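4. Setting Up a Remote Commentary Position

This section covers adding a commentary position to a Pleltero production server that is already installed and licensed. For first installation, see Section 2. For replay and graphics outputs, see Section 6.

4.1 Before you start

You will need:

One Mestel commentary box per position, with its power supply
A wired network port on the production VLAN
A headset with a dynamic boom microphone
An operator account with the Audio role

Wi-Fi is not supported for commentary traffic. The box will join a wireless network for firmware updates only.

Caution: Do not add or remove a position while a program is on air. The audio engine restarts when the position list changes, and all commentary channels mute for 2 seconds.

4.2 Connecting the box

1. Connect the network cable to the port marked A. Port B is for daisy-chaining a second box and does not carry power.

2. Connect the power supply and wait for the status light to turn solid green. A slow amber blink means the box has no address. Check the DHCP scope before going further.

3. Plug in the headset. Leave the microphone switch off.

4. In the server console, open Audio > Positions and select Add. The new box is listed by the last six characters of its serial number.

5. Give the position a name. The name appears on the talkback panel and in recorded file names, so use letters, digits and hyphens only.

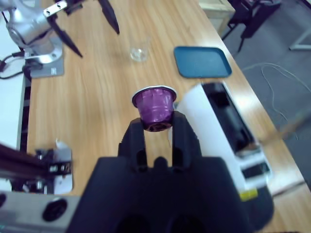 4.3 Setting levels and delay

1. Switch the microphone on and have the commentator speak at match volume. Levels set from a quiet count-in will clip as soon as a round gets loud.

2. Adjust Input Gain until peaks reach -12 dBFS. Leave the limiter on.

3. Open the Delay tab. The game observer feed and the commentator's preview must use the same source. If the commentator watches the public stream instead, calls will land late on program.

4. Enter the observer delay in milliseconds. The field accepts values up to 2,000. Longer delays, such as the anti-cheat delay used in league play, are set at the program output (Section 7.3) and must not be entered here.

5. Select Measure. The server sends a test tone through the box and back. If the round trip is above 155 ms, the position is marked yellow. It will still work, but two commentators on separate boxes will tend to talk over each other.

Note: Measure interrupts the headphone feed on that position only. Other positions are not affected.

4.4 Talkback

Each position has one talkback button, assigned to the producer by default. To assign it to the observer desk, open Audio > Talkback, select the position and choose Observer from the list. Pressing the button removes the microphone from program until it is released.

If talkback is heard on program, check that Split Bus is enabled. Configurations imported from version 3 have it disabled.

4.5 Saving the configuration

Select File > Save As Show. Loading a show restores names, gain, delay and talkback assignments. It does not restore network addresses.

Section 4 revised Wednesday, August 22, 2018. Delay limits checked by Bogdan Szulc; talkback text by Tarun Rawat.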